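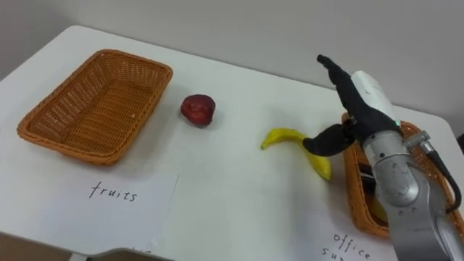
FOOD & MARKETS

Duda bread swap is back, and it's bigger

Good news for anyone who bakes more than they can eat: the Duda bread swap returns this July, and this time it has the whole ground floor of the old Vollberg building to spread out in!

The idea is as simple as ever. Bring a loaf, take a loaf home. Last summer 260 people turned up over 2 mornings, and the rye was gone before most of us had finished our coffee. This year the swap runs for 4 mornings, with doors open at 9 a.m. and a long table set aside for rolls, flatbreads and anything else that doesn't count as a loaf (cinnamon buns, we're looking at you).

Neville Treloar, who started the swap in his garage, is bringing his potato bread again. "I've had people ask me about that bread in the dentist's waiting room," he said. Jarosław Brzozowska will be giving away jars of his sourdough starter -- bring your own lid if you can, he ran short last time.

Entry is free. Donations at the door go toward a new oven for the community kitchen, and last year's swap raised $1,330 for it. Please label anything made with nuts or seeds, and bring a bag to carry your bread home.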